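Kandlow Young Readers > How Things Work > Around the House > Hats and Hat Stands

We use cookies to remember your reading level. Accept | Settings

Why a Cap Needs a Stand

A cap is made of fabric, and fabric bends. That is useful when you wear it, but it causes a problem when you put it away. If something heavy sits on a cap for a long time, the fabric creases, and some creases are hard to remove. A hat stand solves this by holding the cap up from the inside.

The parts of a cap

The part that covers the top of your head is the crown. On many caps the crown is sewn from several pieces of cloth. Each piece is called a panel. A flat piece of cloth cannot cover a ball without wrinkling, so the panels are cut narrow at the top and wide at the bottom. When the long edges are sewn together, the cloth is forced into a dome.

Around the bottom edge of the crown is the band. It touches your forehead and keeps the cap in place. Some caps also have a strap for adjusting the fit.

The parts of a stand

A simple stand can be made from wire or thin rod. It has two main parts:

The base is the part that sits on the table. It is often a ring, because a ring touches the table in many places and does not tip easily.

The head is the part that goes inside the crown. It can be a cage of loops. The loops press lightly on the cloth in several places, so the weight of the cap is shared between them.

Most of a wire stand is empty space. Air can pass through it and reach the inside of the cap. This matters if the cap is damp, because moving air carries water away from cloth.
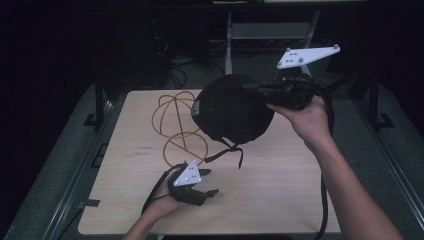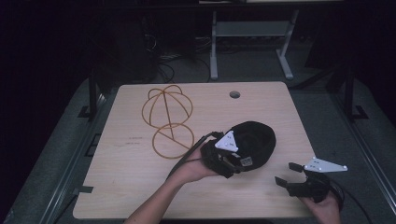 A black cap and a yellow-orange looped shape on a wood-grain tabletop, with both hands at work. 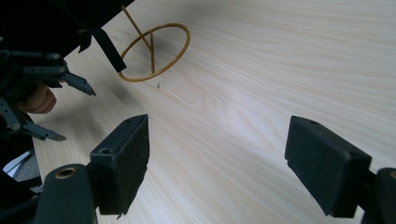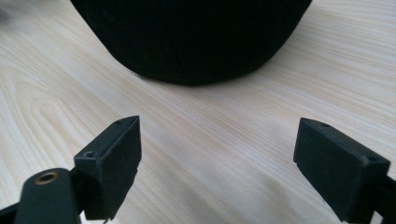

How to put a cap on a stand

1. Set the stand on a flat, level surface. Press lightly on the top. If the stand rocks, turn it a little or move it.

2. Hold the cap by the band, with one hand on each side. Do not hold it by the top of the crown. The top is the softest part and it will fold.

3. Turn the cap so that the opening faces down. Check that any strap hangs outside the stand – a strap caught in the loops will pull the cap to one side.

4. Lower the cap until the crown rests on the head of the stand, then let go.

5. Look at it from the side. If one edge of the band is lower than the other, lift the cap and try again.

Balance

Every object has a center of mass. This is the point where its weight seems to be gathered. A stand with a cap on it stays upright as long as its center of mass is above the base. If you hang the cap far to one side, the center of mass moves that way too. When it moves past the edge of the base, the stand falls over.

A wide base gives the center of mass more room to move. A tall stand is easier to knock over than a short one with the same base, since a small tilt at the bottom moves the top a long way.

Test it yourself

You need a cap, a small bowl and a tall plastic cup. Turn the bowl upside down and put the cap on it. Push the side of the cap gently with one finger. Now do the same with the cup. Write down which one tips first. Then hang the cap from one edge of the cup and push again.

Words to know

Crown: the part of a hat that covers the top of the head.
Panel: one of the pieces of cloth sewn together to make a crown.
Center of mass: the point where the weight of an object seems to be gathered.

Text by Wafula Mabula. Checked by Trinh Tiêu. September 2024

Previous | Next | All Topics | For Teachers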